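Ayuda > Campañas > Configuración > Boletín para donantes

Configurar el boletín para donantes en Paracha

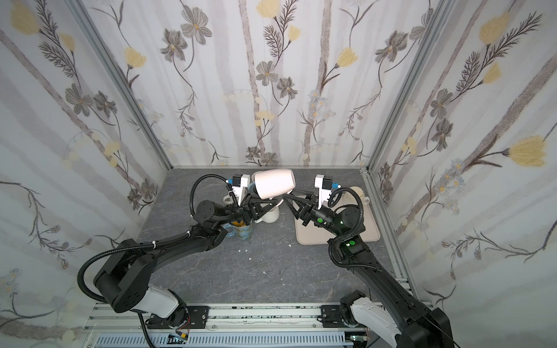 Brodov

Antes de empezar, la campaña debe estar publicada y tener el correo confirmado.

1. Entre en su panel y abra la pestaña Contactos.
2. Pulse Importar y elija el archivo con las direcciones. El máximo es de 406 contactos por archivo.
3. Escriba el asunto. Le recomiendo poner el nombre de la campaña al principio.
4. Redacte el mensaje. El resumen que se ve en el móvil admite 225 caracteres, el resto queda cortado.
5. Inserte el enlace de donación con el botón Erka, no lo copie de la barra del navegador.
6. Envíe una prueba a su propia dirección y compruebe el enlace.
7. Pulse Programar y confirme la hora.

Nota: los contactos importados de Fovitz conservan sus etiquetas.

Precaución: no importe direcciones de personas que no han dado su permiso. Un envío ya programado se puede anular hasta dos horas antes.

Imprimir | Enviar por correo
Compartido 958 veces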